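Gripper keeps losing the paddle on fast swings – Soltbridge cell

Jundum Forum > Cells and Fixtures > Setup and Upkeep

poonside_pete
Evening all. I look after one small cell at Soltbridge, a single arm with a two-finger gripper and a camera on the wrist. It moves handled things about, and the current job is a red paddle-shaped piece with a label printed on the wide end. Slow moves are lovely. As soon as I let it swing at anything over 80 percent speed the piece creeps in the fingers, and by the end of a shift it's sitting at a daft angle. I've cleaned the fingertips and redone the grip force setting twice. No joy. Fingers are the stock black ones from Davar. What would you look at first?

mags_w
Where are you gripping it? If you're right down at the thin end with all the weight up top, it'll lever itself round whatever force you use.

poonside_pete
Thin end, yes. The wide end has to stay clear for the next station, so I can't just move up. Wrist camera, on the swing:

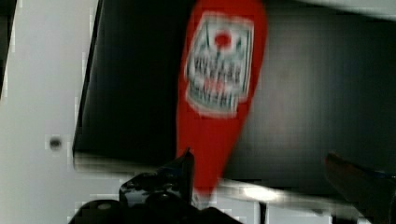
Samuele Cattaneo reckons I should forget the fingers altogether for now and sort the acceleration. His line is that top speed hardly matters, it's the jerk at the start that shifts the piece, and once it has shifted a bit it carries on shifting.

mags_w
I don't agree with Samuele there, sorry. I spent most of September softening ramps on ours and all I got was a slower cell that still dropped things. Put pads on it! We cut ours from 3 mm rubber sheet, glued them on, and redid the closing position afterwards (don't forget that bit or it'll squash the pads flat in a week).

tinlid
Pads are fine until they go shiny. Then you're back here asking the same question. I'd go for a shallow V cut in one finger so the handle has somewhere to sit.

poonside_pete
Had a go tonight before reading the V idea. Dropped acceleration to half and left the speed alone. Ran 509 cycles, regripped 8 times, where before I was doing it every few minutes. So Samuele gets a point, but that's still 8 too many for me.

mags_w
Half a point. Try the pads with the old ramp and see.

tinlid
Before anybody glues anything, check the finger screws. Mine had backed out a touch at 3110 hours and I'd blamed the software for ages. Any play at all at the root is a lot of play at the tip.

poonside_pete
Well. Left finger, one screw, nearly a quarter turn. Feeling a bit silly – it's nipped up now with a dab of threadlock and I'm leaving it till morning to cure. Pads are cut and ready, Mags, but I'll run it bare first. Does anyone have a drawing for that V finger? Davar only list the flat ones.

tinlid
I'll dig mine out after tea and send it over.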